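The Meter at Misetcombe

March 29, 2022
By the fiction desk
Print | E-mail this story
2 comments | 545 shares

1. The Reading

The water meter at Misetcombe was a Schwerdtfeger, cast iron, with a five-digit register. The inspector opened the pit cover at the north end of the lane, cleared the glass with a rag and wrote down 00927. She closed the cover and initialed the card.

The previous entry on the card was also 00927. So was the one before it. The village had drawn no water from the Trirnlow main since January.

A stopped register usually means a worn drive gear. The inspector shut the downstream valve, opened the test cock and let the water run into a bucket. The last wheel turned at once. She let it run to 00928, shut the cock and entered the test quantity in the margin. The meter was in order.

She walked up the lane. The houses had smoke in the chimneys. A man was washing a van with a hose, and the runoff went down the gutter and under the gate of the chapel. She asked him where his water came from. He said it came from the tap.
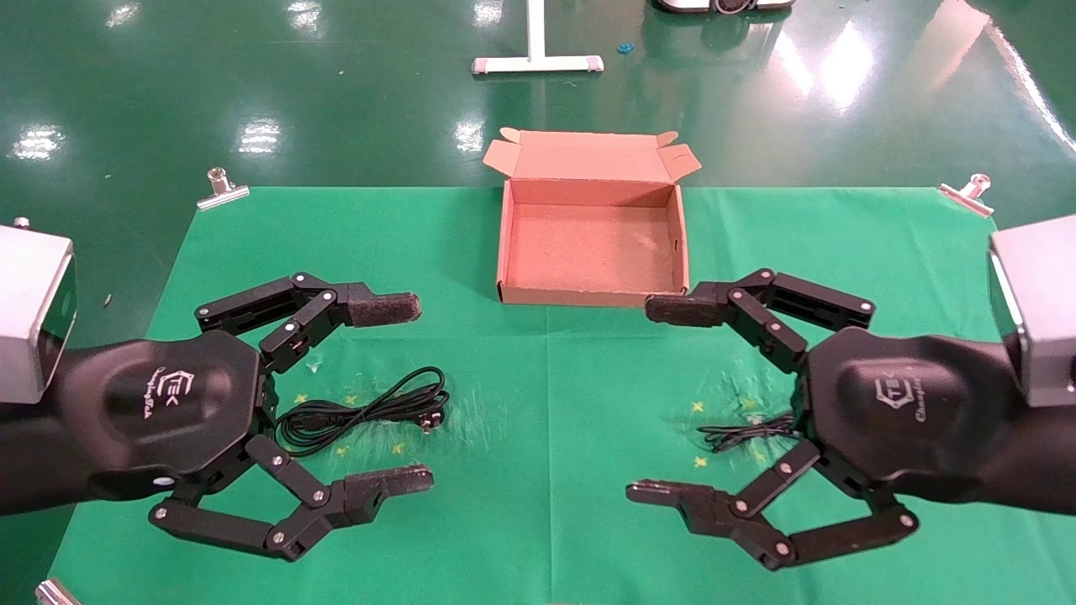

2. The Report

The office at Mamstead required a cause for every zero reading. The form allowed three: vacant premises, faulty instrument, unauthorized supply. The inspector considered the third. An unauthorized supply needs a source, and the survey sheets showed no spring or well within two miles of the lane. The old borehole had been filled with concrete the year the main was laid.

She had taken a sample from the chapel tap. The laboratory returned it with no chlorine and a hardness too low for the district. A note at the bottom said the sample resembled rain – had the bottle been left open?

It had not. She wrote "faulty instrument" and ordered a replacement.

The new meter was fitted the following week, with the register set to zero. She went back after a month, lifted the cover and wiped the glass. It read 00000. Farther up the lane someone was filling a bath with the window open, and she stood by the pit and listened until it stopped.

Print | E-mail this story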